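September, afternoon. Old desktop tower from the Ollell office, opened on the bench. Imre Bodnár wants to know what we can use again before it goes to Wojcik for scrap. I write down the state of the inside so that Anika can continue without me.

## Cables

The inside is quite full on the drive side. There is a power connector with the label P6, with yellow, red and black wires. The orange, red and yellow wires go together in one bundle and I would keep them together. The light blue SATA cable has a lot of spare length and makes a big loop.

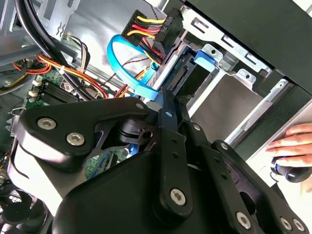
## Drive

Hard drive stands on its edge in the metal cage, held by blue plastic parts. Drive size is not noted yet – Lucinda thinks 500 GB, I think 1000. Please read the sticker when it is out. It must be wiped before it leaves the room, also if it is broken.

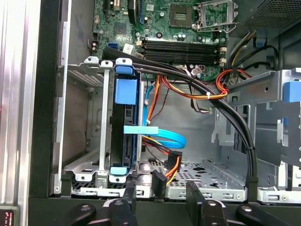

## Board

Dell board, green. CPU socket is empty and the lever is open, so please do not touch the contacts and do not put tools over it. Memory slots are empty too. I have asked Imani if she has a plastic cover for the socket, the one from the Josville machine could fit.
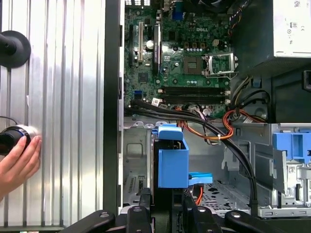
## To do

- drive out, label it, give to Gwendolyn for wiping
- look for a CPU in the drawer, budget is 40 at most
- cover for the socket – wait for Imani
- decide with Imre about the power supply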